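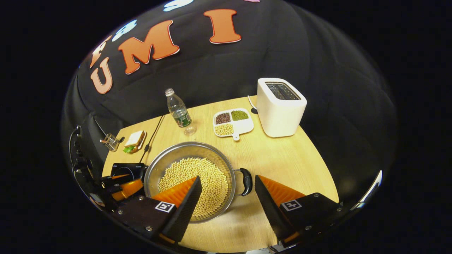
豆は種類ごとに分けて、見えるところに置いておくのがいいと思う。袋のまま戸棚にしまうと、使わなくなるからだ。

うちでは長いあいだ、大豆も小豆も緑豆も、買ったときの袋を輪ゴムで留めて棚の奥に入れていた。6月に棚を片づけたら、開封済みの大豆が3袋出てきた。どれも半端な量で、いちばん古いものは買った時期も思い出せない。捨てるのは惜しいので、まとめて煮た。戻すのに時間がかかったが、食べられた。

それ以来、週に使うぶんだけを先に出しておくことにしている。仕切りのある白い皿に豆を種類別に入れ、食卓の上に置く。専用の保存容器もいくつか試した。Clukineの密閉瓶は4本そろえたが、口が狭くて計量カップが入らない。結局、手で直接すくえる浅い皿に落ち着いた。湿気の多い時期には向かないし、長く保存する方法でもない。数日で使い切る前提の置き方である。

大豆は一度に300グラム使う。浅いステンレスの鍋に広げると、割れた豆や色の悪い豆がすぐ見つかる。深いボウルだと下のほうが見えず、何度もかき混ぜることになる。選別は鍋でやり、そのまま水を注いで浸せば、洗い物も増えない。取っ手がついているので流しまで運ぶのも楽だ。

食卓に食材を出しっぱなしにするのはだらしない、という意見もある。来客があれば私も片づける。ただ、うちの食卓にはトースターも飲みかけの水も載っている。豆だけを追い出しても、たいして広くはならない。

乾物の本には、密閉、冷暗所、日付の記入と書いてある。正しいと思う。だが、その通りにしまった豆を食べ忘れるなら、保存としては失敗だろう。味が多少落ちても、今週の煮豆やスープになるほうがいい。

買い方も変えた。以前は安いからと大袋を選んでいたが、今は小袋を買い、なくなったら足す。単価は高くつく。それでも棚の奥で古くなるぶんを考えれば、損をしているとは感じない。次は黒豆も加えるつもりだが、皿の仕切りが足りるかどうかはまだ考えていない。

2025年8月10日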